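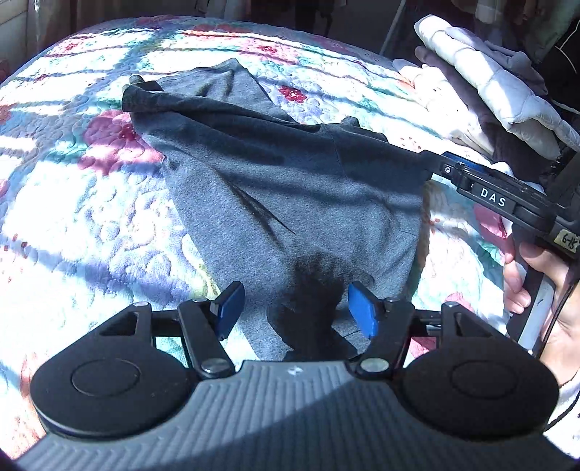 Figure 1. A heather-gray knit garment on a quilted floral bedspread, rumpled and partly folded.

4.2 Beds as folding surfaces

I'll admit I went into the home visits expecting to write mostly about tables. The pilot in Weltbridge had been all tables (and one ironing board), and our coding sheet had a box for table height and no box at all for bedding. Then we started visiting homes in Penow, and of the 22 households in the main study, the great majority folded on a bed at least part of the time. Nisreen Kanaan and I had to redo the sheet in March, which delayed everything, but I'm glad we did it, and I think this section is the most useful one in the paper!

People gave us very ordinary explanations for choosing the bed. It's big, it's close to the drawers, and you have to clear it before you go to sleep, so the pile can't sit there all week. One participant told us she tips the whole basket out on the bed in the morning precisely so that she's forced to deal with it by evening. Another said the table "is for homework" and looked at me as if I'd suggested folding on the stove.

What a bed does to the folding itself is harder to pin down. A mattress gives a little under your hands, and a quilt adds its own bumps. Look at the spread in Figure 1, with all its stitched scrolls and curling puckers: you can't press a crease into a shirt on that the way you can on a hard top, and small corners stay standing up where you'd like them flat. The diagonal crease running down the middle of the gray knit is a good example of what we coded as a "deep wrinkle," meaning a fold in the cloth that isn't one of the folds you'd use to make the finished shape. We kept deep wrinkles separate from soft ones, like those in the lighter flap at the top of the same garment, and I would do so again, although the two shade into each other and Vittoria Ferraro and I argued over quite a few of them.

Pattern matters too, and I hadn't thought about it beforehand. A plain gray garment on a busy flower print is easy to find at a glance. A printed blouse on the same quilt is another story, and several people said they'd lost small things (socks, mostly, and a handkerchief) on their own bedspreads. Light came up less often in the interviews, but it gave us trouble in the coding. When sun falls in bands over gray knit, a strip of shade can look a lot like the edge of a fold. Our rule was that a dark band only counted as a fold if we could also find a change in the outline or in the direction of the fabric. Without the rule, Luzius Fankhauser was scoring far more folds than I was on the same shirts.

We logged 94 shirts folded on beds. Of these I want to single out the short-sleeved knits, because they fooled me. I'd assumed a T-shirt was the easy case. But knit cloth slides and stretches, and the short sleeves bunch up under the body when the shirt is dropped, so most people began by smoothing the front, then pulled each sleeve out, and only then decided which way the first fold would go. A few skipped the smoothing altogether and folded whatever was in front of them. Their stacks were lumpier, and they were completely at peace with it.

The neckline was the place where hands went first. Collars, plackets and neck labels give you something to find by touch, and they tell you quickly which side is the front. A henley, with its short row of buttons, is especially handy in this way, and participants who owned them often laid them out by the placket before touching anything else. Mechthild Rüegg has suggested that we treat "finding the neck" as its own step in the coding scheme. I resisted for a while, then gave in. It now sits as step 3, after picking up and laying down, and agreement between coders got better once it was there. 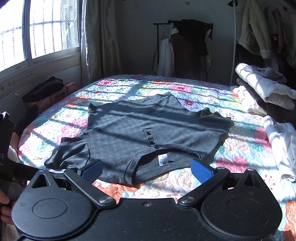
Does a henley have to be buttoned before it is folded?

It can be folded either way. Closing the buttons keeps the placket lying straighter in the stack, but participants who left them open didn't report any trouble with the finished shape.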